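What Does a Jury Do?
A guide for young readers from the Draltberg County Courthouse 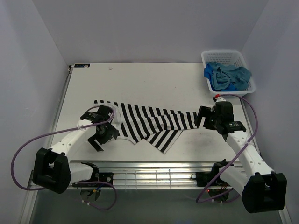

When a person is accused of a serious crime, the police do not decide whether that person is guilty. Neither does the newspaper. In many cases the decision belongs to a jury, a group of people who live in the area.

Jurors are chosen before the trial begins. In May, the court sent letters to 542 residents of Draltberg and Paltard. The judge and the lawyers ask each person questions. Someone who knows the accused person may be sent home.

During the trial, jurors listen to witnesses and look at evidence – letters, photographs or objects, for example. They may not search for the case online or talk about it with their families.

At the end, the jurors meet in a private room. The accused person does not have to prove anything. The prosecutor must prove the charge beyond a reasonable doubt.

Classes of up to 15 students may visit Courtroom 5. Teachers should write to Sevim Türkmen, Office of School Visits.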